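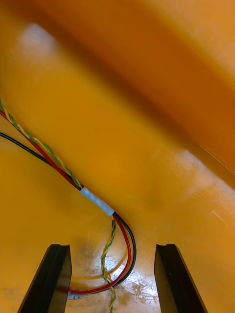 November 20, 2019
By Murray Merrick

The Fovton 200 is a small air monitor for anyone who lives or works beside a busy road, and I've been wanting to write it up since September, when the first batch reached us from Stillano. It measures fine particles and nitrogen dioxide, the two things most diesel exhaust complaints come down to, and it does so every 3 minutes, day and night.

We hung one on a lamp post at the Cheetham junction, where the lorries queue for the ring road. You could read the school run straight off the graph — a lovely sharp hump just before nine, and another in the afternoon. I could look at those curves all day!

What you get

- The monitor, with a rain hood and a bracket for posts or walls
- A memory card that holds 2000 hours of readings
- A mains lead (the solar panel is sold separately, order code 3337)

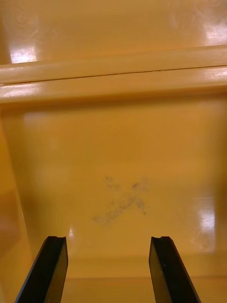 Fitting and care

Put it at head height, well away from boiler flues and kitchen vents. Brush out the inlet once a month. Fog can push the particle reading up, so make a note of foggy mornings and treat them with care when you compare weeks.

The readings save as a plain spreadsheet file, easy to send to the council or a residents' group.
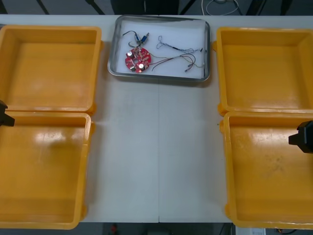 Page 3

The Fovton won't replace an official station, and it drifts a little in hard frost. For seeing which streets are worse, and when, it's a joy to use.

Comments

Walid Akl: Does the bracket fit a round drainpipe? Mine is quite narrow.

Murray Merrick: It does, Walid, but add a strip of rubber so it grips.

Pladwood resident: Had ours up a fortnight. Bin lorry day is very obvious! Would like a longer mains lead though.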